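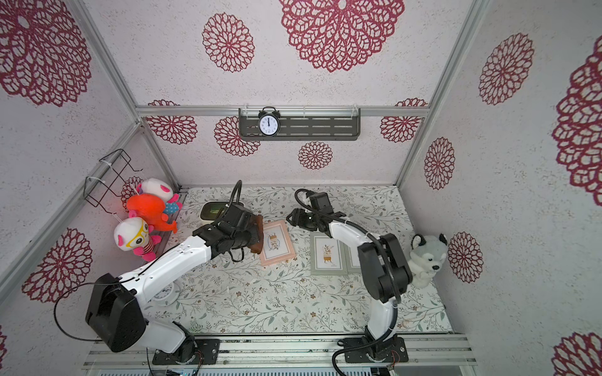
4. Fitting and changing the cards

The Ramness frame takes a single printed card, held between the front pane and the backing board. The instructions in this section apply to the pink and grey-green frames alike. The parts are the same; only the finish differs.

4.1 Before you start

Lay a clean mat or folded cloth on a level surface. A patterned mat is suitable provided that the print does not rub off. Keep the cards in their sleeve until step 5.

CAUTION: The edges of the front pane are ground but not rounded. Hold the pane by two opposite edges and do not run a finger along it.

4.2 Opening the frame

1. Place the frame face down on the mat.

2. Turn the retaining tabs outwards with your thumb. Do not use a knife or screwdriver. The tabs will bend if they are levered upwards.

3. Lift out the backing board by the notch at its lower edge.

4. Remove the old card. If it has stuck to the pane, leave the frame in a warm, dry room for 2 hours and try again. Do not peel it.

4.3 Inserting the card

5. Take the new card from its sleeve and check which way up it goes. On plant cards, the line of small text is at the bottom. Insect cards may be less obvious; check the arrow on the reverse.

6. Wipe the inside of the pane with a dry lint-free cloth.

7. Lower the card into the frame, printed side towards the pane. It should lie flat on all sides. If it bows, trim the long edge by no more than 1 mm.

8. Replace the backing board with the notch at the bottom.

9. Turn the tabs inwards until they click.

NOTE: Cards heavier than 216 gsm can be used, but the tabs will be stiff to close. Do not force them. Remove the paper liner from the backing board first.

4.4 Standing the frame

10. Open the strut fully. A half-open strut will slip on a smooth shelf.

11. Set the frame down and press lightly on the top edge. It should not rock.

12. Where several frames stand together, they may overlap at the sides. Place the rear frame first and leave a gap of 5 mm between the rear pane and the front strut.

CAUTION: Do not stand the frame where it will receive direct sun. Card inks fade, and the pink finish may yellow.

Spare tabs and struts are supplied by Mostach in bags of 5. State the frame finish when ordering. For cleaning, see section 5.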